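Millness Catering Services
Allergen Labeling Working Group
Minutes of meeting, 2019-02-13

Present: representatives of kitchen operations, purchasing, menu planning, staff training and information systems. Apologies were received from the Trestumo site.

1. Minutes of the previous meeting

Approved with one correction. Under item 5, "sesame paste" should read "sesame oil." The correction does not affect the action recorded there.

2. Matters arising

2.1 The revised recipe card template has been issued to all sites. The allergen field is now above the method, and the yield is given by weight.

2.2 The purchasing representative reported that the replacement scales for the Trestumo prep kitchen have been delivered. Calibration certificates are still outstanding. Item stays open.

2.3 The question of whether garnishes need their own recipe card was deferred at the last meeting. It was agreed that a garnish is carded when it contains more than one ingredient. A single-ingredient garnish is listed on the card of the dish it goes with.

3. Recipe database review

3.1 The database holds 1253 active recipes. All have been checked against current supplier specifications except for 70, which are waiting on documents from suppliers. Most of these are bakery and dessert items.

3.2 Until the documents arrive, the outstanding recipes are to be marked "on hold" and may not be placed on a menu. Menu planning asked if an exception could be made for items already printed on the current cycle. This was not agreed. Sites are to use the substitute listed on the menu sheet.

3.3 Two recipes with the same name and different ingredients were found under "vegetable base, brown." One contains celery and the other does not. The version without celery will be renamed, and the old name will be locked so that it can't be used again.

3.4 It was noted that the search function treats "buttermilk" and "milk" as unrelated terms. Information systems will add a linked-term table. Menu planning will supply the list of terms, to include whey, casein, ghee and curds.

4. Change of supplier: Lahtinen

4.1 Purchasing proposed moving the fruit compote and fruit puree lines to Lahtinen from March. Specifications were circulated before the meeting.

4.2 The group looked at the sulfite declaration. The apple and plum purees carry one; the banana puree does not. The present supplier declares sulfites on none of the three, so the affected recipe cards will have to be reissued before the first delivery is used.

4.3 The strawberry compote is made on a line that also handles almond fillings. The specification has a "may contain" statement for tree nuts. Kitchen operations asked that this product be kept off the children's menu – agreed.

4.4 Purchasing to ask Lahtinen for the cleaning validation report for the shared line. If no report is available, the compote will stay with the present supplier and only the purees will move.
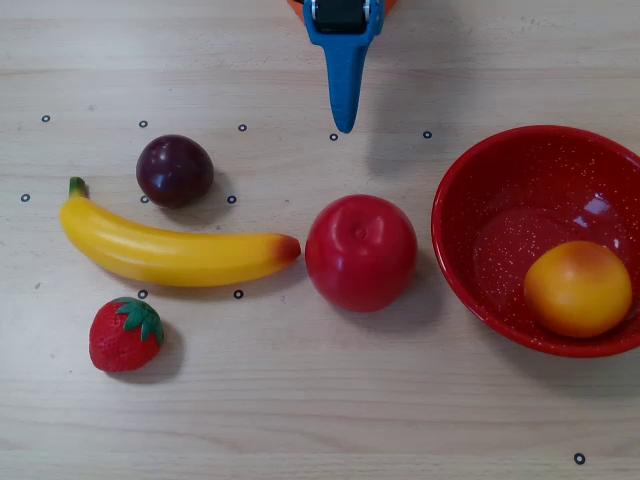
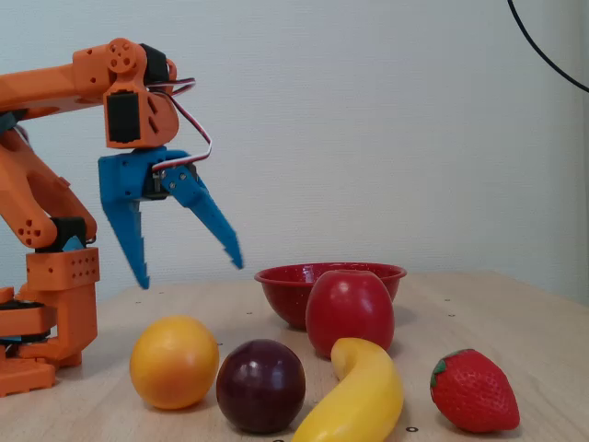
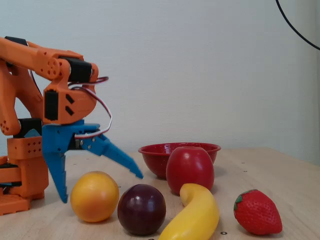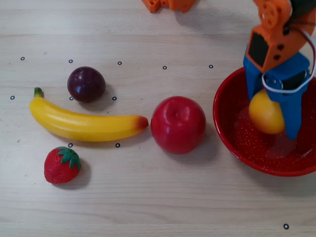
4.5 Stock held from the present supplier is to be used up first. Old and new stock must not be stored on the same shelf. Sites are to record the changeover in the storeroom log, with the batch code of the first new case opened.

5. Label printing

5.1 The Plakier label printers have been in use for one full menu cycle. Print quality is acceptable. The adhesive fails on containers that go from the freezer to the steam cabinet, and labels were found loose in the cabinet on two occasions.

5.2 Options discussed were a different label stock, or placing the label on the lid sleeve. The second was not favored, as sleeves can be swapped between containers during plating. Purchasing will get samples of freezer-grade stock in the same width.

5.3 Allergens are at present printed in bold. At small sizes the bold text is hard to tell from the regular text. The group agreed to change to bold capitals for allergens only and to raise the minimum type size. Information systems noted that this will push around 4 of the longest labels onto a second line. Accepted.

5.4 Handwritten labels remain allowed only when a printer is out of service. Each one must be checked by a second member of staff and initialed by both.

6. Staff training

6.1 The training representative presented results from the refresher quiz. Staff did well on shellfish, egg and peanut. The weakest area was hidden sources: soy in bread improver, fish in brown table sauce, and wheat in soy sauce. Several kitchen staff also gave coconut as a tree nut for labeling purposes. The group's handbook lists it separately, and the wording there will be made clearer.

6.2 The refresher will be changed so that the hidden-source section comes first. Serving staff will take the same version as kitchen staff. At present they take a shorter one.

6.3 A point was raised about temporary staff who start in the middle of a shift. It was agreed that they may not plate allergen-free meals until they have completed the module. Site managers are to be told in writing.

7. Incident log

7.1 One entry since the last meeting. A meal marked dairy-free was sent out with a standard dessert. The error was found at the tray check and the tray was replaced before service. Cause recorded as two trays with similar ticket colors.

7.2 Ticket colors will be reviewed – kitchen operations to bring proposals to the next meeting.

8. Actions

Purchasing: calibration certificates (2.2); cleaning validation report (4.4); label stock samples (5.2).
Menu planning: term list (3.4); reissue of puree recipe cards (4.2).
Information systems: rename and lock recipe (3.3); linked-term table (3.4); label template (5.3).
Training: handbook wording (6.1); revised refresher (6.2); notice to site managers (6.3).
Kitchen operations: ticket color proposals (7.2).

9. Next meeting

To be held in March at the Trestumo site. Papers to be sent to the secretary one week before.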